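Julio, casi medianoche

Tengo los pies destrozados y una sonrisa que no se me quita. Por fin hemos hecho el sendero del embalse de Zilska, entero, ida y vuelta, y quiero apuntarlo todo antes de dormirme, que luego se me mezclan los sitios y acabo discutiendo con las fotos.

Salimos a las seis y media de la mañana. Noreen Moynihan ya estaba en el aparcamiento con el termo y el mapa viejo, el que tiene los pliegues pegados con cinta. Ella había leído un montón sobre la zona y me fue contando cosas toda la primera cuesta (yo sin aire para contestar). El parque tiene 2652 hectáreas, mucho más de lo que yo imaginaba, y casi toda la gente se queda en la orilla sur, donde están las mesas y el quiosco. Nosotras tiramos hacia el norte, por la antigua pista del ferrocarril minero.

¡Qué maravilla de pista! Va casi llana, pegada a la ladera, con el agua abajo todo el rato. Los raíles se los llevaron hace mucho, pero en algunos tramos quedan traviesas medio hundidas en la tierra y vas ajustando el paso a ellas sin querer. El tren bajaba pizarra desde las canteras de Pretar hasta el cargadero. Noreen dice que el último convoy bajó cuando su abuela era niña, y que después los túneles se usaron para cultivar champiñones. Cruzamos dos. El segundo hace curva y hay un trozo en el que no se ve ni una boca ni la otra; cantamos un poco para oír el eco y salieron volando unos murciélagos, pobres.

A la salida está la caseta del guardavía, sin tejado, con una higuera enorme creciendo dentro. Desayunamos allí, pan con tomate y las cerezas de mi madre. Vimos un águila pescadora, la primera de mi vida. Se tiró al agua dos veces, y la segunda subió con un pez que brillaba muchísimo. Lo dejo escrito con mayúsculas: ÁGUILA PESCADORA.

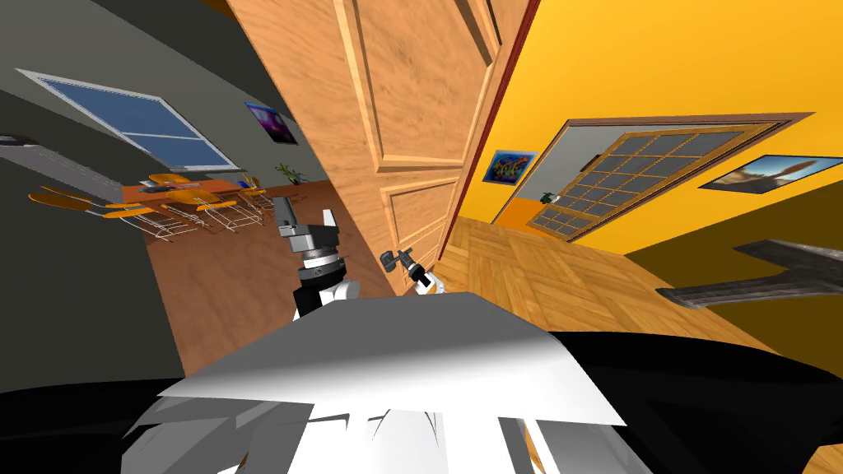 La mesa naranja, junto a la ventana.

Después vino lo duro. Desde la caseta hasta el collado de Ustedon hay que subir por un canchal que en el mapa parece una tontería y no lo es. Tardamos unos 94 minutos, con paradas para beber y para que yo me quejara. El sendero está marcado con hitos de piedra, aunque a media subida se pierden y fuimos demasiado a la izquierda; hubo que volver un trozo y cruzar por unos brezos que me han dejado las piernas como un mapa de carreteras. Próxima vez, pantalón largo. Lo digo siempre.

Pero arriba... Arriba se ve el embalse completo, con sus dos brazos, y como este año está tan bajo asoma el muro del cementerio del pueblo viejo y un pedazo del puente. Yo sabía que había un pueblo debajo, lo sabe todo el mundo, y aun así me quedé callada un buen rato mirándolo. Eran 39 casas, lo pone en el panel del collado, y una fragua, y un horno común. A las familias las trasladaron al valle de al lado el mismo invierno en que cerraron las compuertas. Quiero buscar fotos de cómo era. Noreen cree que en la biblioteca comarcal hay una caja entera sin catalogar, y si la hay, yo me ofrezco a abrirla.

La bajada, preciosa, toda por hayedo, con esa luz verde. Nos cruzamos con un señor que llevaba un mastín gigantesco llamado Kong, el perro más bueno que he conocido nunca, que se tumbó encima de mis botas y no había forma de moverlo. El señor nos habló de una fuente que no sale en el mapa, a cinco minutos del camino, y fuimos, claro. Agua heladísima. Llené las dos botellas y me mojé la cabeza entera.

Llegamos al coche a las 8 de la tarde, mucho más tarde de lo previsto, y todavía paramos a por unas croquetas en el bar de la presa.

Cosas para no olvidar: llevar linterna buena para los túneles, devolverle a Noreen la navaja, mirar si en otoño abren la visita a las canteras. Ella quiere volver en octubre, por las hayas. Yo volvería mañana mismo si pudiera doblar las rodillas.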